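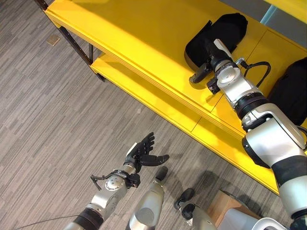

Journal > Storage > Shelves

Last updated: Saturday, October 29, 2022

I have never trusted the word "system" when it is attached to a shelf. Brametti uses it 31 times in its catalog (I had a long train ride). What you get is boards and a black metal frame, and the boards are yellow. Very yellow. Bram Peeters, who talked me into all this, says the color makes people put their stuff away. I'd like to see that study.

His rule is that bags go on top, shoes get a level to themselves and the bottom board stays clear. It's the last part I don't buy. A clear board at ankle height is an invitation, and by January I expect it to be full of umbrellas and single gloves.
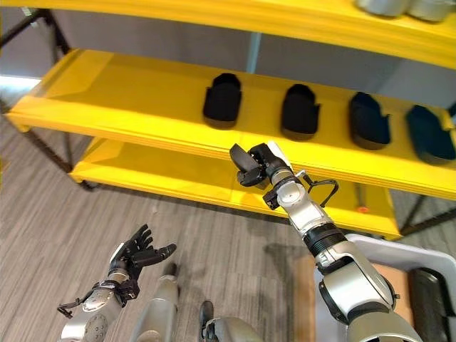 Shoes are where I give him some credit. Dark slip-ons all look alike to me, and on yellow you can at least tell the black from the navy before you leave the building. Toes to the wall, heels out. I grumbled about that too, but it does make them easier to grab.

The packaging is another matter. I wanted one place for boxes and plastic, and I was told it would "sort itself out." It has not. Sjöberg sells a bin for this, naturally, for 100 more than I want to spend. 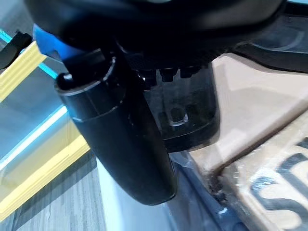 Cardboard, clear wrap and crumpled navy plastic, still waiting for a home.

I'll give the whole arrangement until January - then I'm going back to hooks.

We use cookies to remember your preferences. Accept | Manage settings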